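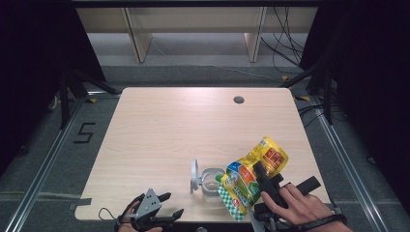 A yellow food pouch held up over the table.

What Students Keep to Eat: Snacks and Small Meals at Villca Hall
Nidia Villanueva, project report, 03/04/2019

When I moved into Villca Hall I thought I would live on the dining room and the odd apple from home, and I suppose most of us thought so too. But the dining room closes early, the walk into Mondness is long (and uphill on the way back!), and by the second month every shelf in our kitchen was full. I wanted to find out how people who study late really feed themselves, and what they spend doing it.

I handed out a short survey and got 42 answers back, which made me very happy, as I had been warned to expect a handful. I also asked 5 residents to keep a food diary for 2 weeks. Some of the diaries were lovely to read, full of notes about grandmothers and soup. Together the diary keepers spent 615 dollars on food outside the dining room, almost all of it after eight in the evening.

Containers came up far more often than I had planned for. People like to split a big purchase into small portions, and a lid that stays attached was a favorite, as loose ones wander off in a shared kitchen.
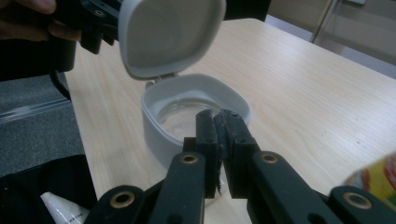 Packaged food and labels

Many residents buy food from the places they grew up, or from places their roommates did, and the package is part of the comfort. One diary keeper told me she picks by color and hardly reads a word. Labels in Chinese, Spanish and Korean all turned up in the answers.

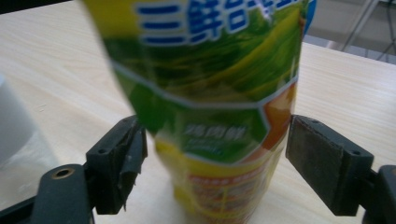

Ruth Agudelo wrote in the margin of my draft that I should have asked about sharing too, because half of what she eats after midnight was bought by someone down the hall. She is right, and I would put that question first if I ran the survey again in the fall.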